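Lave-linge Darholm garanti 10 ans : argument sérieux ou attrape-nigaud ?

mirabelle_54
Bonjour, ma vieille machine a rendu l'âme. Le vendeur me pousse vers une Darholm à 395 euros, « moteur garanti 10 ans ». Ça vaut quelque chose ou c'est du vent ?

Tonton Clavette
Du vent. Le moteur, c'est la pièce qui lâche le moins. Regarde plutôt la garantie sur la carte électronique et les roulements : deux ans, comme tout le monde. Et demande qui paie le déplacement du technicien. Chez moi c'était 109 euros avant même d'ouvrir le capot.

Raquel Fonseca
Pas d'accord avec Tonton. J'ai la même depuis six ans, 42 litres par cycle à la maison, zéro panne. Faut arrêter de croire que tout est une arnaque.

Tonton Clavette
Une machine qui marche chez une personne, ça ne prouve rien du tout. Et les 42 litres, tu les as mesurés ou tu les as lus sur l'étiquette ?

Raquel Fonseca
Lus sur l'étiquette, oui. Mais les six ans, je les ai vécus.

sfumato
Je me méfie surtout des « tests indépendants » de Flirkwood. Leur page durabilité parle de milliers d'ouvertures de porte, sans protocole ni nombre de machines.

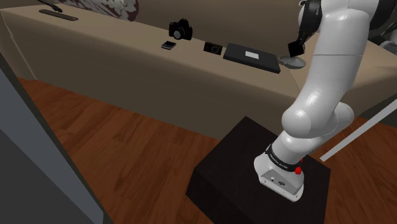 Bras FRANKA EMIKA, image de synthèse

Essayez d'y trouver un taux de panne à cinq ans. J'ai écrit en octobre pour le demander, j'attends encore.

Tonton Clavette
Voilà. Une jolie image, aucun chiffre.

gaspard.l
Vous exagérez un peu, aucune marque ne publie ses taux de panne. Mirabelle, demande au vendeur combien coûte un jeu de roulements et si la cuve se démonte. Cuve soudée, tu laisses tomber. Un voisin a eu un devis de 200 euros pour ça, il a racheté du neuf.

mirabelle_54
J'ai appelé. Cuve soudée, et le vendeur ne savait pas pour le déplacement. Du coup je regarde une occasion reconditionnée.

Tonton Clavette
Reconditionnée par qui ? Demande la facture des pièces changées.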